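From: Kaan Karabulut
To: oltine-users
Date: 4 August 2021
Subject: Re: Re: table clearing demos, what to keep

Thanks Thanakorn. Replies inline, then what we've settled on for the home kitchens.

Thanakorn Ruangrit wrote:
> We have 2,020 hand-held demos of the table clearing task and I want to
> throw out the bad ones before training. Lambros says keep everything
> that ends with the object in the bin. I would rather drop the ones where
> the person hesitates or regrasps. What does your group do?

We keep regrasps. If the person misses a cup, opens the fingers and goes in again, that is useful, and the policy will need it when it misses too. We drop demos where the person stops to talk or think with the gripper held still. Those teach it to stand still, and ours got very good at that in the first round. After filtering we had 1,402 left from a set a bit larger than yours.

> Second thing, do you calibrate the gripper width every session? Bjarke
> does it once a week and I can't see a difference.

Every session. The rubber pads shift a little and the closed position moves with them. Close fully, open fully, save, takes under a minute. If you skip it the width reading drifts and you find out at replay, when the arm squeezes everything too hard.

For collection we work in ordinary kitchens with two people at the table, each with a gripper. Start with the jaws open above the tabletop and hold there for a moment before the first move, so the tracker has something to lock onto. A speckled top like this one is good for tracking. Plain white tops gave us the most lost sessions.

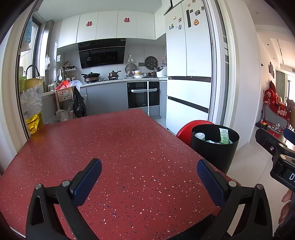

How many demos do you need before it is worth training at all? For one task in one kitchen we start at 500, and we don't look at the results seriously until there is a second kitchen in the set.

Some smaller points:

Move at the speed you want the arm to move. New people go too fast because their hands can, and the Stougaard arm can't follow. Lourenço has a script that flags any demo over the arm's speed limit. He said he would put it in the shared folder under Parik.

Keep your free hand out of it. If you steady a cup with the other hand, the robot has no way to copy that, so mark the demo as failed and do it again.

Change the start. We move the objects and the height of the gripper between demos, otherwise you get 11 copies of the same motion in a row.

We still use remote control for the correction rounds, when the policy is running on the real arm and somebody takes over as it goes wrong. It is slow - a good operator gets far fewer demos per hour than with the hand-held tool - but those demos cover the states the robot gets itself into.

Could you tell me which version of the Edari exporter you are on? Ours writes the timestamps of the second gripper late and I would like to know if yours does the same before I file it.

Kaan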